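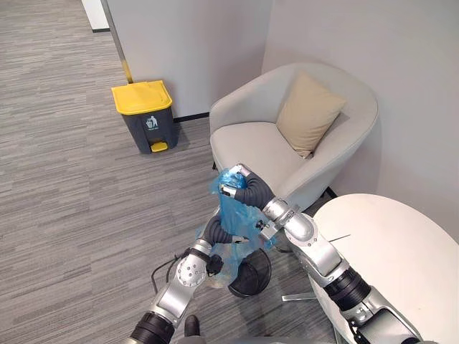 Gusholm frontage study, working notes, January

Started 9.40. Read the developer's summary for the old seed warehouse again with a pencil this time. It promises "100 homes and a lively ground floor". I can find 88 homes on the drawings. The other 12 are on the plot behind the bus turning circle, which they don't own yet and which floods at the north corner. Wrote to Ljubica to ask whether the council's planning note repeats the 100 or uses its own number.

Ljubica's reply, 10.25: it repeats it. Copied straight across, she thinks, down to the missing comma.

Footfall. The case for the shops rests on a count taken at the Ula bridge end. I don't trust it. The counter was put at the mouth of the market passage, so anyone nipping out for bread gets counted going and coming back. No hours are given either. If it was run on market mornings only, it tells us about market mornings. Asked for the raw sheets. Was told they are "being formatted".

Walked Brzozowska after lunch to check the empty units against the map. The map shows 23 empty. I got 19, but I had to guess at three with the shutters down and post on the mat. The tile shop is marked empty and is trading. The old chemist is marked as let and has a tree growing out of the gutter. Will redo this one morning before ten, when deliveries give the game away.

Brynhildur's point, which I should have written down last week: Plurkanville was sold on the same idea (flats above, makers below, a square with a tap in it) and the makers' units were turned into bike stores within two winters. She has the rent schedule. The starting rents there were lower than what's proposed for Gusholm. Don't see why ours would fill at more money with a worse bus.

She also thinks I'm being hard on the square. Possibly. It does get sun until mid-afternoon, and the wall on the west side is worth keeping whatever happens.

To do:
- shadow drawing again, with the top storey at its full height, plant room included
- who pays for the river steps? Page 12 says the developer, the appendix says "partners"
- get the Plurkanville rents from B.
- chase raw count sheets
- ask L. if the flood map in the pack is the old one. The colours look old.

Stopped 17.10. Footfall sheets still not in.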